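Timholm Court > Residents > Newsletter > Laundry Room

Search this site Search Clear

Laundry room: cleaning the machines, and a few changes for October

The laundry room at Timholm Court will close for one morning in October so the machines can be cleaned properly. The notice with the date will go up by the mailboxes and on the laundry room door. The room will be closed from 8 a.m. to noon. Anything left in a machine at 8 will be taken out and set on the folding table, so please check before you go to bed the night before.

The building has 70 apartments, and most of them use this room every week. The machines were last cleaned inside and out in the spring. In between, they depend on whoever used them last. Several people have written to ask what they should be doing after a load, and the answers are further down.
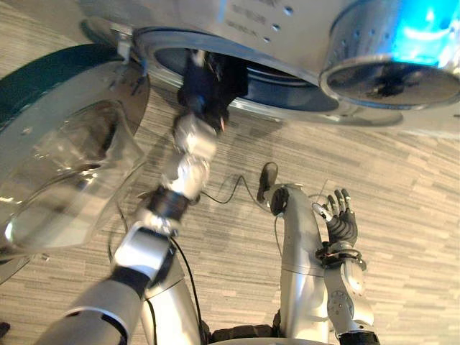
Marlene Fraser

The stainless steel is easy to look after if it is wiped often. Use a soft cloth with warm water and a drop of dish soap, then go over it again with a dry cloth. Please don't use the green scouring pads. They leave scratches that hold soap, and two of the doors already have marks from them. Bleach wipes should stay off the steel as well.

The metal rim around the opening is the part that gets skipped. Soap and fabric softener collect there, and lint sticks to them. Run a damp cloth around the whole rim, including the underside. It takes under a minute.

On the washers, leave the door open a few inches when you are done. The smell that came up at the last two residents' meetings was from doors being shut on a damp machine overnight. If the door swings closed by itself, report it and we will have the hinge looked at.

On the dryers, empty the lint screen after every load. Put the lint in the trash and not in the sink. The sink was blocked in August and the plumber took out a good handful of it.

Feel inside the drum before you load and again when you unload. Socks stick to the top, and so do baby washcloths. Pens and lip balm are worse. A lip balm went through a dryer this summer and the wax was still coming off on people's shirts four loads later. If you find something melted in a drum, put a note on the machine and call the office. Don't try to scrape it off with a knife or a key.

Detergent

The machines need less than most people put in. Two tablespoons of liquid is enough for a normal load. If you can still see suds when the cycle ends, use less the next time. Powder is fine as long as it has not turned into lumps.

Containers

Clear plastic tubs are welcome in the room for sorting or for carrying small items, but please put your apartment number on yours and take it home with you. Tubs left on the floor get kicked under things. Raymonde Kennedy in the office has a stack of unlabeled ones, along with a large number of single socks and one good gray bath mat. They will be kept until the end of the month and then given away.

Prices and cards

The price of a wash is not changing. Laundry cards from before the changeover still work in the washers but not in the dryers. Take your old card to the office and the balance will be moved to a new one. So far 133 cards have been exchanged, which includes people who had more than one. The card reader by the window is slow, and you may have to hold the card against it for a few seconds.

Quiet hours

The room closes at 10 p.m. The last wash should be started by 8:45 to leave time for drying. Keegan Paquette, who lives directly above, has asked that the heavy door be closed by hand and not left to slam. A new door closer has been ordered from Cormier and will be put in when it arrives.

If a machine stops in the middle of a cycle, write down the number on the front and what the display says, then leave a message at the office. Please don't unplug it. Refunds go back on the card, usually by the next morning.

Contact the Timholm Court office | © Timholm Court Residents' Newsletter | Back to top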